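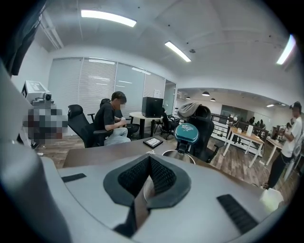 Ticket 3351-B: Temperature readings drift in the convection tank

Opened by: Aitana Aguirre
Assigned to: Clyde Escobedo
Site: Vadolberg teaching lab
Equipment: Flotden heated tank, Grullel logger, six thermocouples
Priority: normal
Status: closed

Problem as reported

The tank is used for the second-year heat transfer experiment. Water is heated from below by the base plate and cooled from above by a plate with tap water running through it. Six thermocouples hang in the water at different heights, and the Grullel logger records all of them.

With the heater off and the water left to stand overnight, all six channels should read the same to within a couple of tenths of a degree. Channels 1 to 4 do. Channels 5 and 6 start out fine, then climb for the first part of the run and settle about a degree and a half too high. When the heater is switched on, the same two channels stay high by what looks like the same amount, so the temperature profile has a step in it near the top of the tank. The students' heat flow numbers come out wrong as a result.

I first saw this in October. I assumed the thermocouples had been put in at the wrong height and did nothing about it at the time.

What I have tried so far:

Swapped the thermocouples on channels 5 and 6 with the ones on channels 1 and 2. The error stayed with channels 5 and 6.

Restarted the logger. The readings were correct for a while, then drifted up as before.

Checked the sensor type in the software. All channels are set to type K, and the probes are type K.

Log attached, 3,351 samples, heater off the whole time.

– Aitana

Reply, Clyde Escobedo

Thanks, the swap test is useful. If the error stays with the channel, the probes are most likely good. That leaves the terminals, the cold junction correction, the input amplifier, or something electrical getting into those two channels.

I looked at the log. Channels 5 and 6 agree with the others for the first part of the file. They start to pull away near sample 200 and have leveled off by sample 779. The shape is a smooth curve that rises quickly and then flattens. It looks like something warming up. Electrical pickup from the pump would give me noise or a sudden jump, and I don't see either.

Please try the following, in this order, and write down the result of each one before going on.

1. Put a short piece of copper wire across the input of channel 5, with no thermocouple connected. A shorted input should read the temperature of the terminal block. Do the same for channel 6 and channel 1, and leave it running until the readings stop changing.

2. Tell me where the logger sits and what is next to it.

3. Tell me whether the lid is on the terminal block.

Reply, Aitana Aguirre

1. Channel 1 shorted: 22.4 and steady. Channel 5 shorted: 22.5 at the start and 22.4 after an hour. Channel 6 shorted: the same as channel 5. So with the short in place there is no drift at all on any of them. I did not expect that.

2. The logger is on the shelf behind the tank, standing on its side. The power supply for the base plate is on the same shelf, on the right. The right-hand end of the logger is the end with channels 5 and 6.

3. No lid. It was left off because the thermocouple leads are thick and it doesn't close over them.

One more thing. The power supply has its own fan, and it runs whenever the supply is switched on, even with the heater output at zero. Warm air comes out of the left side.

Reply, Clyde Escobedo

That explains most of it, I think.

A thermocouple gives a voltage that depends on the difference in temperature between its tip and the place where its wires meet the copper in the logger. To turn this into a real temperature, the logger has to know how warm its own terminals are. The Grullel has a single sensor for this, at the left end of the block near channel 1, and it uses that one value for every channel.

If one end of the block is warmer than the other, the correction is wrong at the warm end. Now for the sign, which I had to work out on paper. If the terminals for channel 5 are warmer than the logger believes, the difference between tip and terminals is smaller than it should be. The voltage is smaller too. The logger adds the correction for the cooler end and the result is too LOW.

You are seeing readings that are too high. So a warm right-hand end does not fit by itself.

The short test doesn't settle this either way. A shorted input gives zero volts whatever the temperature of the terminal, so the logger just reports its own sensor. I should have said so when I asked for it. What it does show is that the amplifier is stable and has no offset worth worrying about.

Two questions:

Are there extension leads between the probes and the logger on channels 5 and 6? If so, what kind of wire?

If there are, where is the connector?

Reply, Aitana Aguirre

Yes, there are extension leads on those two only. The probes at the top of the tank didn't reach the shelf, so they were extended when the tank was moved. The cable is green with no marking on it that I can find. The connectors are plain screw blocks. They are tied to the back of the shelf, right behind the power supply, in the warm air.

When I swapped the probes I left the extension leads where they were. I should have mentioned that.

Reply, Clyde Escobedo

Then we have it, or very nearly.

Cut a few centimeters off the spare end and test the two wires with a magnet. In type K cable, one of the two wires (the alumel one) is attracted by a magnet. If neither wire is attracted, you have copper or something else, and the cable is acting as ordinary hookup wire.

With ordinary copper, the real thermocouple ends at the screw block, and the logger corrects for the temperature of its own terminals when it should be correcting for the block. If the block is warmer than the terminals, the voltage from the probe is too small and again the reading is low. So I would expect copper to give you a low reading as well.

To get a high reading you need extension wire of the right type connected the wrong way round at both ends. Each junction then pushes the wrong way, and the error is about twice the temperature difference between the two ends of the cable – with the sign depending on which end is warmer.

Let me do that one properly. Say the block is warmer than the logger terminals by an amount D. Correct cable would add D to what the logger gets. Copper adds nothing, so you lose D. Reversed cable subtracts D, so you lose 2D. Still low.

For a high reading, then, the block has to be cooler than the terminals. Please measure both with the hand-held thermometer after the supply has been on for an hour. Don't go by where the air feels warm.

Reply, Aitana Aguirre

Measured after one hour with the supply on and the heater at zero.

Screw block: 22.6
Logger terminals, left end: 22.5
Logger terminals, right end: 23.3

You were right to ask. The air goes past the screw block but most of it is aimed at the end of the logger. The block itself hardly warms up.

Magnet test: one of the two wires is attracted. At the logger it is in the plus terminal. At the screw block it is joined to the plus wire of the probe. So the cable is type K and it is reversed at both ends.

Reply, Clyde Escobedo

Good. With reversed cable, the warm end at the logger counts the wrong way, so the reading goes up. The right-hand terminals are 0.8 above the left, and the block is close to the left-end value. That gives a reading a bit under a degree high, which is the right direction but smaller than your degree and a half. Your measurement was on the outside of the terminals, and the lid was off, so I would not lean on it too hard.

Fix:

Reverse the extension leads at both ends, so that the magnetic wire is on minus.

Move the power supply to the lower shelf.

Put the logger flat and cover the terminals with a folded piece of foam if the lid won't close.

Leave it overnight and send me another log with the heater off.

Reply, Aitana Aguirre, 2018-12-10

All done. Overnight log attached. The six channels agree to within 0.2 from start to finish. I then ran the tank with the heater on for two hours, and the step near the top of the profile is gone.

I still can't say where the rest of the degree and a half came from. I changed three things at once, so the log won't tell us.

The Lapiņa tank in the next room has the same green cable. I will check it with the magnet before the next group uses it and open a separate ticket if it is reversed.

Closed by Clyde Escobedo. Cause: thermocouple extension cable reversed at both ends, uneven temperature along the logger terminals. No parts replaced.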